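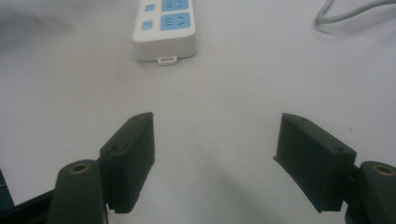

What should we set aside for spare fingers and pads when we buy a pair of handheld grippers?
Budget for two full sets of fingers per gripper on top of the set it ships with, plus a bag of threaded inserts and screws.

That's the short version of what I got from the Skellden rep on the phone, and I'd like to hear from people who have spent their own money on this before I send the request up. We're a small shop, we want two handheld units for recording pick and place work at a bench, and my boss gave me 300 dollars for "extras" for the whole year. Does that hold up? Posting this on Saturday, December 21, 2019 and I need numbers in before the new budget opens, so be quick if you can!

benchmonkey_7

---

tapeandshims wrote:

Two sets per gripper sounds like a rep talking. We bought that many and most of them are still in the bag. What wore out for us was the pads. If yours are the kind where the pad screws onto a bracket (two small screws in the face), just buy pads and leave the brackets alone. I've replaced one bracket ever, and I'd dropped it down a stairwell.

Put the money into the bench. Get a light, plain top with a matte finish. Ours was dark at first and with dark green fingers on it we could hardly see the edges of anything in the recordings. Changing the top cost 226 dollars and I wish I'd had it on the first order.

---

cornley_dan_fan wrote:

Going to disagree with tapeandshims on the brackets. We print ours, and the spot that goes bad is where the brass insert sits in the plastic. Take the thing apart every week to clean it and sooner or later the insert starts spinning. Then you're reheating it with a soldering iron and hoping it goes in straight. I'd rather have a spare bracket ready to bolt on.

Also, what objects are you planning to work with? People forget that line in the budget completely. If you're doing household stuff like power strips, cables, cups and so on, buy several of each and buy different shapes. A white strip on a white table is a good hard one, by the way, and the cords flop all over the place. We went through four strips from the hardware store and they aren't free.

---

benchmonkey_7 wrote:

Household stuff, yes! Power strips are on the list, the kind with a switch next to each outlet, and I hadn't put a dime against any of it. I figured we'd raid the supply closet. OK, adding a line.

On printing, we don't have a printer. Is it worth getting one just for this? I saw Tandon has one on sale and I could maybe sneak it in under tools.

---

tapeandshims wrote:

No printer. You'll spend October through spring learning to run a printer and record nothing. Order the parts from a print service and pay the markup.

And cornley, fair enough on the inserts, but why are you taking yours apart every week? We wipe them down and leave them together.

---

cornley_dan_fan wrote:

We swap pad shapes a lot, that's why. If benchmonkey is going to stick with one shape then sure, buy fewer brackets. I still wouldn't go to zero.

Printer, I'm on the fence. We got ours secondhand and it paid for itself, but we had someone who already knew how to use it.

---

lund_street_lab wrote:

Nobody has brought up lights yet. We had one lamp off to the side and every finger threw a shadow across the table, right over the thing we were trying to pick up. Two cheap panels with diffusers fixed most of it for us. Price those before the spare anything.

I'd split the 300 like this if it has to cover everything: lights first, then pads, one spare bracket per unit, and whatever is left goes to objects. The top has to come out of some other budget. Ask for it as furniture, our office never blinks at furniture.

---

benchmonkey_7 wrote:

Furniture, ha, I like that. We do have a pale table in the back already so I may skip the top for now and see how the first recordings look.

So the request is going to be two units, pads for both, two spare brackets, inserts and screws, a pair of light panels, and a small pile of power strips and cords. No printer. If Skellden will quote pads without the brackets I'll post the price in here, the rep says they're only sold as a set but I'm going to ask again after the holidays.

---

tapeandshims wrote:

They told us the same thing. Ask for the parts desk and skip the rep.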